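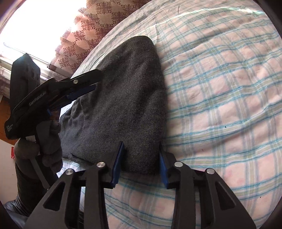

Nerine plaid sheet, double. Bed linen sellers love the word "crisp", and we have learned to distrust it. Most sheets are crisp for one night. The Nerine is sold as an everyday sheet and we stock it as one, with no talk of hotels. It is a pale pink and white plaid crossed by thin teal-blue lines, with muted yellow-green and greyish lavender stripes, and once there is a piece of dark grey fabric folded on top of it you can judge how pale the pink is. It also rumples, as you can see, and those straight lines turn into wide curves the moment the cloth shifts. If you want a pattern that hides an unmade bed, buy something else.

Price: 49.00
Sold as: single flat sheet, pillowcases separate
Pillowcases: pack of 2
Care: wash at 40, line dry, warm iron if you must

What the maker says

Semwal, who make it, describe the finish as "easy care". We asked what that meant and got a leaflet. Our own reading is that you can skip ironing if you hang it straight and don't mind some creasing. We do mind, a little, and we still skip it.

They also say the colours will not fade. We have had one on a bed at home since March and can't see a change yet, but a few weeks proves very little. Ask us again in a year — or better, wash yours inside out and keep it off a sunny line.

Compared with the Skodum

The Skodum is plain, heavier and costs less. It is the better buy for a spare room. The Nerine feels lighter in the hand and takes up less room in the cupboard, and the pattern gives you something to line up with the edge of the mattress when making the bed. Whether that is worth the extra money is your business.

Delivery and returns

Dispatched within 2 working days from our Moserska shop. Unwashed sheets can come back within 6 weeks in their original wrapping. Washed ones can't, unless a seam has gone, in which case send us a photo first.

Stock note, May 2019: pink only. The blue has been "on its way" for some time and we have stopped taking orders for it.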